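Sorting and Storing Loose Bars: Frequently Asked Questions
By Malathi Thomas
03/06/2025
Filed under: Storage & Small Parts
6 comments | 11 shares

Do I have to separate the colors before the bars go in a bin?

No. Red and green can share a bin as long as you plan to sort them when they come out. If two people are going to pick from the same bin, agree first on who takes which color.

How full should a bin be?

Less full than you would think. We stop at 36 bars in our deepest bin, and for anything that has to be picked out one at a time we put in far fewer. A single layer with some floor showing is easiest. Bars that lie across each other tend to shift when you lift the bottom one.

What kind of bin works best?

A rectangular one with an open top. Lids get put down somewhere and lost. Gray is a good color for the inside — both red and green show up well against it.
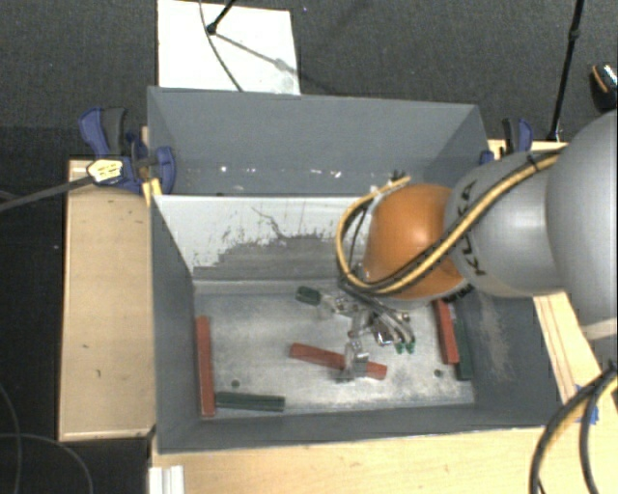
Size matters more than color, though. Measure your longest bar and add a hand's width at each end. A bar that only fits corner to corner will be a nuisance every time.

The floor of my bin is scuffed. Should I replace it?

Scuffs and worn patches are normal and do no harm. Run a cloth over the floor when the bin is empty. If it catches on anything, smooth that spot with fine paper before you refill.

How do I get at a bar lying along the wall?

Slide it toward the middle first, then lift. Don't tip the bin.

Should the bars all point the same way?

For storage, yes. It saves room and makes a missing one easy to spot. For a bin you are working from, leave them as they fall. Bhavana Kartha lines hers up every evening and says it takes her 11 minutes, so try it if you like things tidy.

Can I label the bins by color?

You can, but we label by length. Colors get mixed sooner or later. Put the label on the short side, near the top edge, so you can read it when bins are shelved end out.

Last reviewed by Anitha Fernandes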